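Clikden Furniture List — Archive
Home | Threads | Members | Search | Log in

Re: Pale table tops and the oil question
Tue 19 August
Posted by: list member, Atville

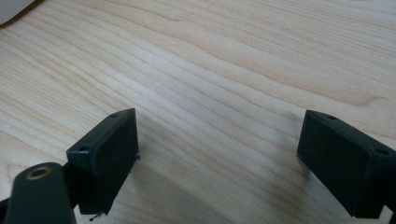

Table top, middle section, light reflecting in the centre.

I've read the message below three times now and I'm still not convinced. I'll quote the part I mean so that people who joined after the spring don't have to dig for it.

> We did our kitchen table with the Brunet oil in November and
> it has been faultless. Two thin coats, a day between them, and
> no colour change at all. I would tell anyone with a pale top to
> stop fussing with wax and soap and do the same. The tin was
> dear but it goes a long way, and we have had red wine, curry
> and felt pens on it with nothing left behind. My sister has the
> same table from the same shop and left hers bare, and hers has
> gone the colour of weak tea. If you want it to stay looking
> like new wood this is the only way to do it.

Right. First, "no colour change at all". Compared with what? Did you leave a strip under tape, or keep an offcut in a drawer? If you didn't, you're comparing the table with your memory of the table, and you see it every day at breakfast. Any oil I've ever put on pale wood has warmed it up a bit. Sometimes I liked the result. But it did change, and the tin usually says so in small print if you turn it round.

Second, the sister's table. Same shop, fine. Same window? Same heating? Same cleaning spray? A bare top in a south-facing room is going to darken faster than one in a back kitchen, whatever is or isn't on it. I wouldn't hang much on one table against another in a different house.

The photo is of my own, or rather the middle of it. The grain runs on a slant the way I was standing, and you can see the bands well enough, nearly white in places and then going to tan. Where the lines loosen out into those long loops is the bit I care about. It's why we bought it, and I don't want it to end up one even shade of honey. Please don't try to judge the true colour from the bright patch, that's only light bouncing off. Further down it looks greyer, and I wouldn't trust that either. Which is rather my point about photographs of tables. We had a long run of before and after pictures on here last year and in half of them the "after" had been taken with a lamp on.

What I'd want to know before I spent money:

How the oil stands up to heat. Not wine, heat. A mug of tea put down and forgotten, a dish straight from the oven on a thin mat. My last table had a soap finish and the white rings came out with a damp cloth and patience. The one before was oiled by the previous owners, and the rings on that stayed until I sanded them.

How you patch it. Everybody talks about how good the first go looks. If I scratch the middle of the table in a year, can I do that spot alone, or am I clearing the whole room and doing the lot again?

What it smells like on day four. We eat at this table and we don't have another.

I did ring Javinau to ask about their hard wax, as a couple of people had suggested it off list. They were perfectly pleasant and told me it was suitable for all pale timbers, then asked me which timber I had. I said I didn't know for certain, and they said it would be suitable for that. Make of it what you like. They quoted 215 for someone to come out and do it, not including sanding, and 415 with. I could nearly buy a plain table for the second figure. I haven't called back.

On the sanding, since somebody asked: please be careful about going along with "just give it a quick once-over first". If the top is a veneer you may not have much to play with, and you won't find out how much until you're through it. Look at the end and the underside before you do anything. If the lines carry on over the edge you're probably all right. I should have done this with the old sideboard, and the patch by the left-hand door is there to remind me.

I also don't agree that leaving a top bare is "asking for trouble". It's asking for wiping. We've had ours bare so far and the rule is that spills get seen to at once and nothing metal is left standing wet. It's a dull rule and the children keep it about half the time. There are marks. From across the room I can't pick them out, and from close up I know where they are because I was there when most of them happened.

So I'm not saying the oil is no good. It may be very good. I'm saying one table, one winter and no untreated bit to hold next to it doesn't get me as far as "the only way to do it". If the original poster still has the tin, could they tell us what it says about yellowing, and whether there's a batch or product number? Brunet seem to sell several under much the same name, and I'd hate for someone to go out and buy the decking one.

I have an offcut from the extra leaf, and I'm going to do half of it and leave half. It'll sit on the windowsill and get whatever sun there is. If anyone has a spare dab of the stuff near Atville I'd be glad of it, as the smallest tin would do the table 13 times over by my sums and I only want a teaspoonful. I can collect most evenings. I'll bring my own jar.

Thread: previous | next | back to list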